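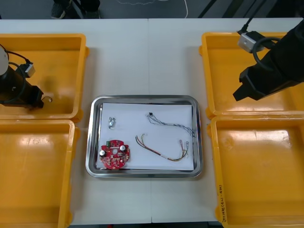 Worktable with the steel tray, the paper sheet and the yellow bins. On the paper, lower left: a round red circuit board.

Kingi Small Parts Sorting Set
Version 2

README and data card

Maintainer: Deepika Thomas
Sorting rules: Senthil Raju, Audrey-Anne Perron
Last change of this file: September 22, 2023

Summary

Kingi is a collection of item records from the sorting of small electronic parts. The parts come from the Nollel repair workshop in Hotum, where old household devices are taken apart and the inner pieces are kept for reuse or sent to recycling. Every record belongs to one item which was laid in the tray and then assigned to one of the bins. The set has 3967 records.

We made it for people who study how mixed electronic parts can be divided when the parts are small, shiny, and not very similar to each other. It can also be useful for teaching a new person at a sorting table. Juniper Lindgren used the first version like this in January, and many of the corrections in version 2 come from her notes.

The table

The layout is the same for all sessions. The tray stands in the middle of a white table, and the bins are two on the left and two on the right. We call them UL, LL, UR and LR (upper left, lower left, upper right, lower right), always as seen in the photo at the start of this file. Please keep these names if you publish something with the data. In version 1 some sheets used "front" and "back", and this made a lot of confusion.

The bins are shallow and open at the top. They have rounded inner corners, so a small screw does not get stuck at the wall when the bin is tipped out. The inside is glossy. For the human eye it is no problem, but in photos the reflections can look like a thin piece of metal, and two of our labelers marked such a reflection as a wire. These labels are corrected.

The tray has a polished rim, and the same warning is valid there. We put white paper in the tray under the parts. Without the paper, bare metal brackets are hard to find on bare metal. Change the sheet when it has grease or pen marks on it.

What goes where

UL: circuit boards with components on them, whole or broken
LL: metal parts without electronics, such as brackets, clips, springs and shields
UR: connectors, cables and loose wire
LR: all other things, including single components and plastic

A round red board like the one in the photo, with its capacitors and a green connector block still on it, goes to UL. The connector does not make it a UR item. The rule is that what is soldered to a board stays with the board. A small metal bracket goes to LL, also if there is a short wire on it, unless the wire is longer than the bracket. This last rule was discussed for a long time — Audrey-Anne wanted to send every piece with a wire to UR — and you will find both opinions in the notes column of the older records.

Boards with large capacitors are checked by the workshop for remaining charge before they come to the table. If you repeat this work with your own material, please do the same check.

Files

items.csv: one line per item
sessions.csv: one line per session, with the name of the table and the person responsible
rules.txt: the complete sorting rules, with the difficult cases
changes.txt: differences between version 1 and version 2

Columns in items.csv

item_id: number of the item, never used again after a deletion
session_id: connects to sessions.csv
type: board, bracket, connector, wire, component, plastic, unknown
color: main color as a person would say it, for example red or silver
shape: round, rectangular, long, irregular
attached: other parts still fixed to the item, separated by semicolon
bin: UL, LL, UR or LR
second_opinion: filled only when a second person disagreed
notes: free text, in English

The value "silver" means the look of the surface. It says nothing about the metal. We did no material test, and the column should not be used to estimate the value of scrap.

How the labels were made

Each item got its type and its bin from one labeler. A second labeler then went over the records without seeing the first answer. Where the two answers were different, Senthil decided, and the losing answer was kept in second_opinion. The column "attached" was checked only once and is less reliable than the others. Very small surface-mounted parts on a board are not listed there one by one.

Known problems

- The type "component" is too wide. It holds capacitors, coils, small motors and buzzers together.
- Items that fell apart on the tray have one record for the largest piece only. The smaller pieces are mentioned in notes.
- The color of boards is sometimes given from the bottom side, when the item was lying upside down.
- Nearly all the material comes from small household devices. Parts from phones or computers are rare, and we do not recommend the set for them.

Planned for the next version

Alaric Nakamura is preparing a split of "component" into 5 new types. The old value will stay in its own column, so existing scripts should continue to work.

Use and contact

The set is free for research and teaching. If you use it, name the set and the version number. For errors in the records, please write to Deepika with the item_id and one sentence about what is wrong. Questions about the rules go to Senthil, through the Hiltik mailing list. Corrections are collected and added together with the next release, and the item_id of each corrected record is listed in changes.txt.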